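# The plate shelf, and everything that lives on it

Welcome to the crockery page! I've been meaning to put this together since April, when Chunhua Tian came round to help me clear the big cupboard and we got out every plate, bowl and saucer I own. It took most of an afternoon and two pots of tea, and I came away with a completely new affection for my own kitchen things. Pictures are still going up one by one as I get through them, so some of the entries are only words for now.

**The Cutthorpe bowls**

Six of them, bought in one go from a house clearance and carried home on my lap on the bus. They're deep enough for a proper helping of soup and they nest beautifully. One has a hairline crack that I've decided to ignore until it can't be ignored any more.

**The Maddocks jug**

A present from Chathurika Gunawardena when I moved in. It pours without a single drip (I've had jugs costing four times as much that couldn't manage it!) and in spring it holds tulips. It has never once been put away in a cupboard.

**The odd saucers**

I've got seven, and no two from the same set. Under plant pots, under teabags, under a candle when the power goes. Chunhua wanted to thin these out and I wouldn't let her.

**The Casau oval dish**

My roasting dish for anything with potatoes in it. It's a bit too long for the sink, so it gets washed one end at a time, and it has to be dried by hand straight afterwards. I love it anyway.

**Blue plates and the wire rack**

I do love a plain blue plate. Toast looks good on it, a fried egg looks wonderful on it, and even a sad desk-lunch salad perks up. They're lovely standing in a rack too, edge on, when you get that thin sliver of colour against the grey wire.

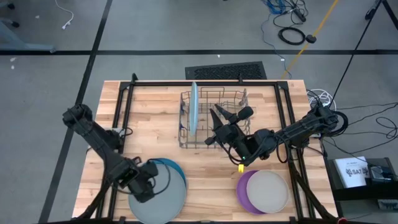
I used to lean plates against each other in a heap by the taps, and I can't tell you how many rims I chipped that way. One plate to a slot, biggest at the back, and leave the cutlery for another pot altogether. Simple stuff, but what a difference!

**The Wullent cake stand**

Forty years old and still the first thing people ask about at birthdays. The foot unscrews, so it packs flat on the top shelf with a tea towel round it. Next to come out for Chathurika's lemon cake, and I'll add a photo then if there's any cake left to put on it.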